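The Ferry to Rollville

The ferry left Trernside at six in the morning and carried whoever was going to the cannery. My father had worked on it before me, and when his knees gave out I took over his job, which was ropes in the morning and tickets at night. I was 17 then. The pay was poor but there was a hot lunch.

My brother did not want the ferry. He wanted to go to Rollville and stay there. Our mother said he could go when he had a room and a job waiting, and she did not believe he would get either one. In June he got both. The room was over a bakery, and the job was in the back of a repair shop two streets up from the dock.

He told us at supper. Our mother kept cutting her potatoes. My father asked what the rent was, and my brother told him, and my father said that was a lot for one window.

"It has two," my brother said.

I carried his suitcase on board the next day. It was heavier than it looked, and I asked him what was in it. He said books, and the iron. I said the bakery people would surely have an iron. He said he didn't want to ask them for things the first week. Then he stood at the rail on the wrong side of the boat, so he couldn't see the house go by.

After that I saw him most evenings, when we tied up at Rollville for 45 minutes before the last run home. I would walk up to the shop and sit on the step. Some nights he came out and we shared a roll from downstairs. Other nights he was busy and I just sat. We didn't talk about home much. He asked after the dog. I told him the river was low, or high.

In the fall our mother began sending things with me. First it was socks, then a jar of plums, then a letter with no stamp on it, folded very small. I gave it to him on the step and he put it in his shirt pocket without opening it.

"You could read it now," I said.

"I know I could."

The last boat was at 7:45. I had to run for it.

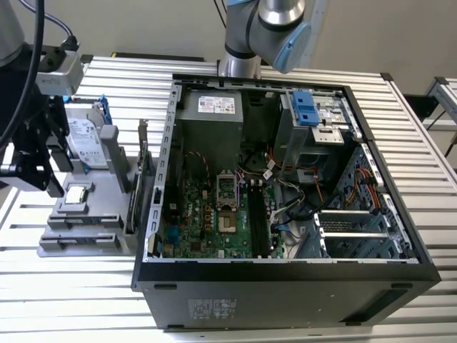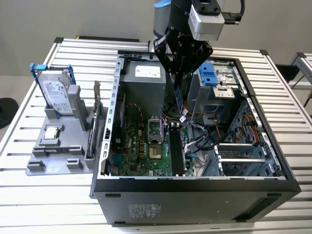
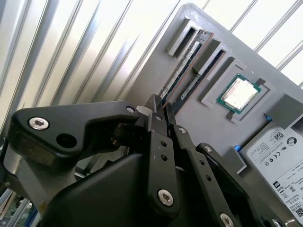 He read it that night, after I had gone. I know because the next evening he took me inside, where he had never asked me before, and gave me his own letter to carry back. He wrote the way he talked, and it fit on one side of the paper. A computer was lying on its side on the bench with the cover off, and he had to look for a clear spot to put down his pen. I asked if the work was hard. He said most of it was small, and that he liked it better than he had expected to. I buttoned the letter inside my coat.

It rained on the way over. The captain let me stand in the wheelhouse, and I kept one hand flat on my coat the whole way - I don't know what I thought would happen to it.

Our mother was still up. She dried her hands before she took the letter, and she read it standing by the stove, and then she sat down and read it again. My father asked what it said.

"He says to come on a Sunday boat and see the windows," she said.

"Is there a Sunday boat?"

They both looked at me. I said there was one at ten, and that I could get us on without tickets. My father said he would pay for the tickets. He went to look for his good shoes.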